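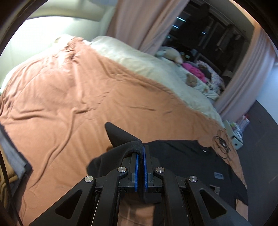 The Hurkport duvet cover in terracotta

I've sold bedding for a good while now and this is the cover I keep putting back on my own bed. The color is a proper earthy orange, and black clothes look great dumped on top of it.

It's a big, roomy cover and it creases! If you want hotel-smooth, look at the Gruton instead – that one has a tighter weave and costs a bit more. I like the rumpled look, so I never iron mine.

Sizes: twin, full/queen, king
Closure: hidden buttons along the foot end, 7 on the king
Care: machine wash cold, tumble dry low
Price: $80 for the cover, $40 for a pair of matching pillowcases

Wash it by itself the first time, please. The dye is strong and my white towels came out peach.

We have the king and the full/queen in stock, and the twin is back in August. Want to feel the fabric first? Write to me and I'll mail you a swatch – just put "terracotta" in the subject line.

Amber Koster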